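so the replay viewer for Plemuren finally works with two grippers at once. it only took me most of January, and a fair amount of that was one bug.

the old version loaded a whole episode into memory before it drew anything. fine for the short ones, but once I pointed it at a folder of 389 episodes my laptop just sat there with the fans screaming. now it streams in chunks of 200 and you can scrub back and forth while the rest is still loading – so much nicer!

the bug, though. left and right had separate clocks, and I was lining them up by index instead of by timestamp. everything looked okay for the first few seconds and then the left hand slowly wandered off into its own little timeline. Ariel Dumlao spotted it by plotting both jaw widths on top of each other (why didn't I do that first??). the worst one was off by 161 milliseconds by the end.

the chopstick-ish stuff is what really shows it up. with long thin sticks a tiny error in the jaw width means the planner thinks it's holding something when it has nothing, or the other way around. 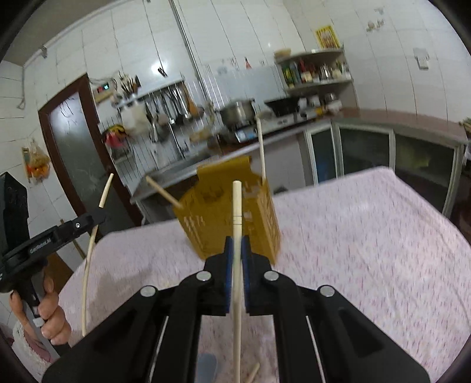

I also added a slider for the grip threshold, mostly because I was tired of editing the config and restarting. it still forgets its value when you switch episodes. next up is getting the export to talk to Fluton, which wants radians where I have degrees, so there goes my evening.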